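Obst auf der Arbeitsfläche: Drahtregal oder Korb?

Gefragt in: Küche & Haushalt > Ordnung und Aufbewahrung
16. März 2022
235 Aufrufe

Farah Ong

Liebe Leute, ich brauche Rat von Menschen, die ihr Leben im Griff haben oder das wenigstens überzeugend vortäuschen.

Wir haben in der Küche einen weißen Tisch an der Wand, der als Arbeitsfläche dient. Darauf liegt seit dem Einzug das Obst, und zwar so, wie es aus der Tüte gerollt ist. Dazwischen Post, ein Ladekabel und eine Zitrone, die inzwischen unter Denkmalschutz stehen dürfte. Jetzt will ich Ordnung. In der engeren Auswahl ist ein kleines Tischregal mit zwei Holzböden und schwarzem Drahtgitter an den Seiten und hinten, bei Teltier heißt das »Gundia«. Die Alternative wäre ein schlichter Plastikkorb, den man überall abstellen kann.

Das Regal gefällt mir besser, mein Mann ist für den Korb, weil er grundsätzlich für alles ist, was man nicht zusammenschrauben muss. Wir sind zu zweit, kaufen einmal pro Woche ein, meist Äpfel und Birnen, ab und zu Bananen, im Sommer Pfirsiche. Die Küche ist nach Süden raus und wird ab Mittag ziemlich warm.

Konkret will ich wissen:
Gehört Obst direkt auf die Holzböden oder gibt das Flecken?
Wie tief muss so ein Regal sein, damit man noch davor schneiden kann? Der Tisch hat 74 cm.
Fällt hinten etwas durch das Gitter?
Und darf der Apfel neben die Banane oder ist das wirklich so ein Drama, wie meine Schwiegermutter behauptet?

Danke schon mal. Bitte keine Antworten mit »einfach weniger Obst kaufen«, die habe ich zu Hause.

Kordestani

Einfach Kühlschrank. Gemüsefach, fertig. Ich verstehe die Frage nicht so ganz.

Kommentar von Farah Ong: Im Gemüsefach wohnt das Gemüse. Aber danke.

Kommentar von Kordestani: Dann Gemüse nach oben.

Krümelfach

Ich hatte beides, erst das eine, dann das andere, jetzt beides zusammen, und kann daher mit der Autorität des mehrfach Gescheiterten antworten.

Zum Holz: Rohes Holz nimmt dir jede Druckstelle übel. Eine einzige Birne, die am Wochenende heimlich den Geist aufgegeben hat, hinterlässt einen Ring, den du mit nichts mehr wegbekommst, auch nicht mit Natron und Zitronensaft, egal was die Videos versprechen. Ich habe es mit 400er Schleifpapier versucht. Der Ring ging raus, dafür hatte das Brett danach eine Delle in Birnengröße. Wenn die Böden lackiert oder geölt sind, ist es halb so wild, dann einmal die Woche feucht abwischen und trocken nachreiben. Sonst leg etwas Abwaschbares dazwischen.

Zur Tiefe: Bei 74 cm hast du keine Not. Mach es wie beim Sofakauf und klebe die Grundfläche des Regals mit Malerkrepp auf den Tisch, ganz hinten an der Wand. Dann stellst du das größte Schneidebrett davor und lebst zwei Tage damit. Wer nach zwei Tagen noch nicht geflucht hat, kann bestellen. Achte auch auf die Höhe zwischen den Brettern! In den Shops steht gern nur die Gesamthöhe, und dann passt die Schüssel mit den Pfirsichen genau bis zum Rand hinein und keinen Zentimeter weiter.

Zum Gitter: Durch feines Gitter fällt kein Apfel. Heidelbeeren vielleicht, aber wer Heidelbeeren lose ins Regal kippt, hat andere Probleme. Der eigentliche Feind ist der Staub, der sich mit Küchenfett in den Kreuzungen festsetzt. Alle paar Monate kommt das Regal bei mir in die Dusche, wird mit Spülmittel und einer alten Zahnbürste behandelt und hinterher mit dem Föhn getrocknet. Die Bretter vorher abnehmen, falls das geht. Bei meinem ging es laut Anleitung nicht und laut Akkuschrauber schon.

Jetzt der Punkt, an dem ich deinem Mann recht geben muss, was mir leidtut. Das Regal allein hilft nicht. Ein leeres Brett in einer Küche bleibt ungefähr einen Abend leer, danach liegen da Batterien, der Impfpass und ein halber Bleistift. Das Obst liegt dann wieder auf dem Tisch. Funktioniert hat es bei mir erst, als das Obst einen eigenen Behälter bekam, den man mit einem Griff wegnehmen kann, wenn man den Tisch abwischen will. 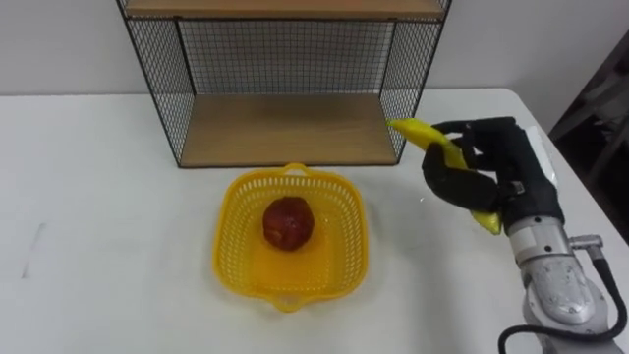
Der Korb sollte quadratisch sein, runde verschenken auf dem Tisch und im Regal nur Ecken. Löcher in den Seiten sind Pflicht, damit Luft an die Äpfel kommt, ein geschlossener Boden aber auch, denn was unten ausläuft, soll bitte im Korb auslaufen. Griffe sind angenehm, vor allem, wenn man den Korb samt Inhalt zur Spüle trägt. Und nimm ruhig eine Farbe, die schreit. Gelb zum Beispiel. Ein roter Apfel in einem gelben Korb wird gesehen und gegessen, in einer dezenten dunklen Schale wird er vergessen und irgendwann entdeckt. Plastik ist vielleicht nicht schön, aber lauwarm ausgespült und fertig, und einen Birnenring hat es bei mir noch nie gegeben.

Auf die Regalbretter kommen dann Sachen, die nicht faulen können: Tee, Müsli, meinetwegen die Post. Wenn du unbedingt Obst im Regal haben willst, dann in einem zweiten, flacheren Korb auf dem unteren Brett. Vorher messen.

Zur Schwiegermutter: Sie hat leider auch recht. Äpfel geben Reifegas ab, und Bananen daneben werden erst gelb, dann braun, dann Kuchen. Getrennt lagern, am besten nicht im selben Korb. Umgekehrt kannst du harte Pfirsiche extra neben einen Apfel legen, wenn es schneller gehen soll. Bei Südküche würde ich im Juli sowieso nur so viel draußen lassen, wie ihr in zwei, drei Tagen esst, und den Rest kühl stellen. Insofern war die Antwort von Kordestani nicht ganz verkehrt, nur etwas kurz.

Kommentar von Farah Ong: Das ist die ausführlichste Obstberatung meines Lebens. Mein Mann hat den vorvorletzten Absatz nicht gelesen und wird ihn auch nicht lesen. Ich klebe heute Abend Krepp.

Kommentar von Krümelfach: Krepp nicht länger als eine Woche drauflassen, sonst hast du gleich die nächste Frage hier.

Zutel

Wir haben eine Hängeetagere über dem Tisch, an einem Haken in der Decke. Sieht super aus und der Tisch bleibt frei. Nachteil: Man läuft mit dem Kopf dagegen. Ich bin 1,90, meine Frau nicht, sie sieht den Nachteil nicht. Bei Altbau vorher prüfen, ob die Decke hält, bei uns kamen beim ersten Versuch fast 11 Kilo Obst und Putz runter, überwiegend Putz.

Zum Regal kann ich nichts sagen, ich hatte noch keins. Bananen hängen wir einzeln auf.

Kommentar von Krümelfach: Einzeln?

Kommentar von Zutel: Mit Wäscheklammern. Geht gut.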